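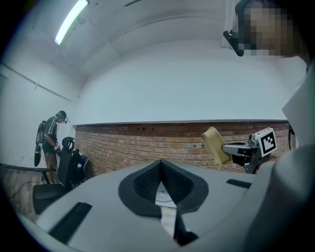 Handheld demos vs. teleop for a small kitting task, what would you do?

Posted by fatotness_dan, Monday, 8:14 pm

Hi all, long-time reader, not much of a poster. We're a tiny shop (three of us plus whoever we can talk into it) and we're trying to teach an arm to take small parts out of a tray and drop them into padded mailers. Sounds easy. It is not easy, because the mailers never stay open the way you want them to.

We've been doing handheld demos since June. One person does the packing with the gripper, somebody else keeps the log, and we swap when the wrist starts complaining. We've got 438 demos that I'd call clean. The policy we trained on them picks nicely and then gets weird at the mailer, sort of hovers and pokes at the flap like it's scared of it.

My partner wants to stop and switch to teleop with a leader arm, on the grounds that at least then the robot is physically doing the thing and we'd know it can reach. I like handheld because I can do a whole packing run before my coffee gets cold. Who's right? Please be nice, we have to share an office.

---

jukari_mel wrote:

Your partner is a little bit right, sorry! Hovering at the flap smells like reach to me. When you hold the gripper yourself you've got a shoulder and a waist and you lean without noticing. Then the arm tries to copy the lean and it hasn't got a waist.

Easy check: replay ten of your good demos on the real arm, no policy, just the recorded path. If the wrist runs into its limits near the mailer you have your answer and you don't need to buy anything yet.

---

vlcek_fan wrote:

I'd go the other way. We did teleop for most of a year on a Vlček bench setup and the data was so slow. So careful. Everyone creeps up on the object like it's going to bite, and then the policy creeps too. I went back through our old sessions and a normal pick took 25 seconds. By hand I do it in the time it takes to say it.

Dan, how many different mailer positions do you have in those demos? If they're all taped to the same corner of the bench, then no wonder.

---

fatotness_dan wrote:

uhh. Two positions. Left corner and right corner. I heard it as I typed it.

Mel, trying the replay tonight, thanks!

---

Otakar Oravec wrote:

Two positions is your problem, or at least the first one. Before you touch the hardware, move the mailer every single demo. Turn it, crumple it, put it half under the tray. I keep a shoebox of ruined mailers for this and my wife thinks I've lost it.

I disagree with vlcek_fan on teleop being slow, though. It's slow for new people. Give someone two weeks on a decent leader arm and they speed up a lot. What teleop really costs you is feel. You can't tell you've pinched the flap until you see it move. With the gripper in your hand you know right away, and you do those little wiggles to free it, and the wiggles end up in the data. I want the wiggles.

---

vlcek_fan wrote:

Two weeks! I have students for one semester, by the time they're good they've graduated.

---

quietbench wrote:

Couple of things from my own pile of mistakes, since I have a lot of them.

Check your tracking before blaming the policy. We had 2664 demos from one long push and threw out 583 because the position jumped somewhere in the middle. You don't see it if you only watch the video, it looks perfectly fine. Plot the path. If there's a spike where no human arm could have gone, bin it.

Also start and stop each demo the same way. Mine used to end with me dropping my hand to my side, and the robot learned to finish every job by diving at the floor.

---

jukari_mel wrote:

Oh no, the floor dive! Ours did a little backwards scoot at the end, same cause. We trim the tail off everything now.

---

fatotness_dan wrote:

OK, results. Replayed ten. Six were fine, four ran into the wrist limit, and all four were the right corner, where I've been standing kind of sideways and reaching over the tray. So Mel gets a point and my partner gets a point and is being unbearable.

Plotted the paths too. Found spikes in a handful, mostly when I got in close to a blank stretch of wall. Is that a known thing?

---

quietbench wrote:

Very known. Depends on your tracker, but if it works from the camera it wants stuff to look at. Plain white wall up close gives it nothing. Brick is lovely. Posters, a messy shelf, anything with some texture. Don't tidy up!

---

Otakar Oravec wrote:

Stick a strip of tape on the floor and stand behind it for the whole demo. If you can't reach the mailer from there with your elbow comfortable, assume the arm can't either. Crude, but it cured our limit problem faster than the fancy checker we'd written.

And slow down a touch at the flap. You can be quick everywhere else.

---

vlcek_fan wrote:

Now who's creeping up on the object, Otakar?

---

Otakar Oravec wrote:

At the flap only. I stand by it.

---

fetier_rob wrote:

Has anyone mixed the two? We're on the Fetier arm and our plan was handheld for the bulk and then teleop just for the spots where it gets stuck. Let it run, grab the controls when it starts poking at nothing, get it out of trouble, save that piece. Only tried it for a few days, so no big claims, but the recoveries seemed to help more than the same amount of fresh demos.

---

jukari_mel wrote:

Yes, and I like it, with one warning. Label which is which. The speeds are so different that if you throw them in one bucket the arm goes zippy, sleepy, zippy. We resample so they match a bit better and it's still not perfect.

---

vlcek_fan wrote:

I don't buy the resampling. You stretch a quick human motion out and the contact part makes no sense anymore. I'd keep them as separate sets and fine-tune on the recoveries last.

---

fatotness_dan wrote:

This is great, thank you. Plan for the week: tape on the floor, mailer somewhere new every time, trim the tails, redo the right corner completely. If it still pokes at the flap after that I'll borrow a leader arm and do recoveries like Rob said (separate folder, Mel, I promise).

Otakar, what do you do for the mailers with the really stiff glue strip? Ours grab the part on the way in.

---

Otakar Oravec wrote:

Leave the backing on while you collect. Worry about the glue once it can find the opening.

Contact the moderators | Copyright the posters | Back to top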